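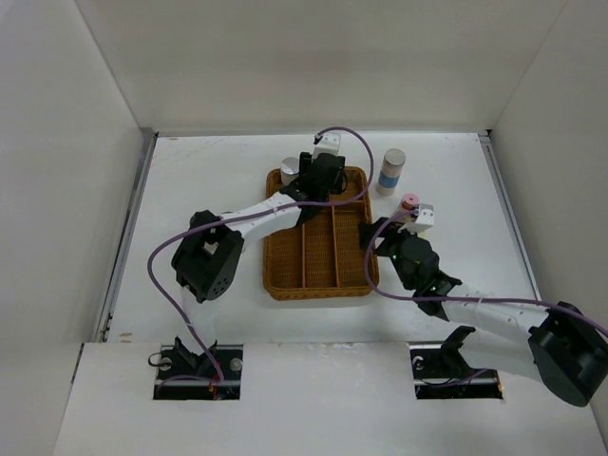 2023-11-14
by Hermine Koller

Filed under: Home diary, Baskets and boxes

Wicker day! I have been threatening to do it for weeks and this morning I got up, looked at the chair in the hall (the one you can't sit on any more) and thought, right, that's it, every basket out and every basket emptied, even the one behind the boiler.

I had toast first, obviously, and then a second lot of toast, and then I couldn't find the dustpan brush and had to use an old pastry brush. It's a much better tool for the job, as it happens! It gets right down between the weave where the crumbs go. I may never give it back to the kitchen drawer. The bread basket was the worst of the lot. I turned it over on a sheet of newspaper and tapped it on the bottom and so much came out that I'm ashamed to write it down, and then I tapped it again and there was more.

The egg basket next. Burgi gave it to me when she moved out of the flat on the corner, and the handle has had a bit of wire round it ever since, which I always meant to replace with something prettier. I had a look in the ribbon tin and found some green tape that would do nicely, wound about half of it on, decided it looked like a bandage, and took it all off again. So the wire stays. It's perfectly good wire.

Dewanti rang in the middle of this to ask whether I was going into Bririmthorpe on the 104, and could I pick up her parcel if I was, and I said no because I had eleven o'clock hair and a lap full of crumbs. She laughed at me for a good while. Then she said her mother used to wash their baskets in the bath with a drop of washing-up liquid and stand them outside to dry, and did I want to try that? I said in November? She said well, no, perhaps not in November. We got on to her sister's kitchen after that and I lost the best part of an hour, but I did get the windowsill dusted while she talked, so it wasn't all idleness.

After lunch (soup, the end of the leek one, very thick by now) I did the shallow ones. I've got far more fondness for a tray than for a proper deep basket. A deep basket is a hole, things go in and you forget them until you move house. On a tray you can see what you've got, and if it gets too full it looks silly and you do something about it.

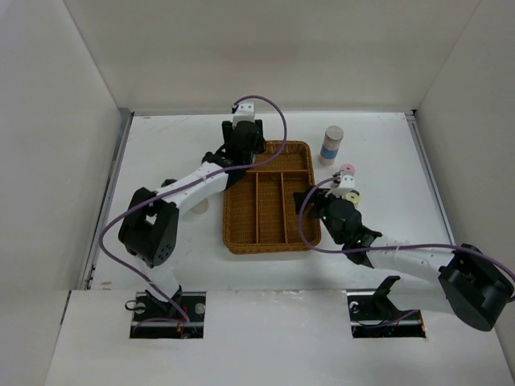
I want one by the front door for keys and letters, and a smaller one upstairs for whatever I empty out of my pockets at night. The trouble is deciding what's allowed. Keys, yes. Stamps, yes. Hair grips I suppose, though they work their way through the weave and end up on the floor, so possibly a saucer for those. I tried the door tray on the left of the shelf and then on the right, and then I went out of the front door and came back in again with my coat on and my bag over my arm to see which side my hand went to. It went to the left. So left it is! Mr Masilela from over the road was doing his bins and saw me go out and in twice with no shopping, and gave me a very kind little wave.

Things found today at the bottom of baskets, before I forget: my good thimble, a birthday candle, the spare key to Leopold's shed (he has been asking since January and I swore blind I'd handed it back), a cough sweet I won't describe, the receipt for the Brarar lamp and cloakroom ticket 663 from goodness knows where. I can't think what I left at a cloakroom. If it was a coat, I hope somebody's had the wear of it. The receipt says I paid 18 pounds for that lamp and I remember thinking it was daylight robbery, but it's still going, so I take it back.

I rang Leopold about the key straight away to get it over with. He was very nice and then told me he'd changed the padlock in the summer. Well!

By four it was getting dark and I still had the sewing basket to do, and the sewing basket is really a job for someone with a clear head. The cottons have all got friendly with each other. I untangled the navy and the cream, cut my losses with the reds, and put the lid on. The lining needs a wash too but it's glued in at one side and stitched at the other, and I don't want to be the person who finds out what's under it. Tomorrow, or next week, or when Burgi comes, because she's far more patient than I am and likes a knot.

I did wipe the whole lot over with a barely damp cloth at the end, and they're on the landing now with a bit of space between them to air. It smells rather lovely up there, like hay, or like the inside of an old picnic hamper. One of the little round ones has started to go at the rim where the cane's snapped, and I've tucked the end back in and pegged it with a clothes peg to see if it will hold. It might want soaking. I've a feeling you soak it first and bend it after, and I've probably done it backwards.

The hall chair is clear, anyway. I sat on it to take my slippers off, and it wobbles. Must ask Leopold for a screwdriver, seeing as I've got nothing to let myself into his shed with.

© Hermine Koller | Write to me | Back to top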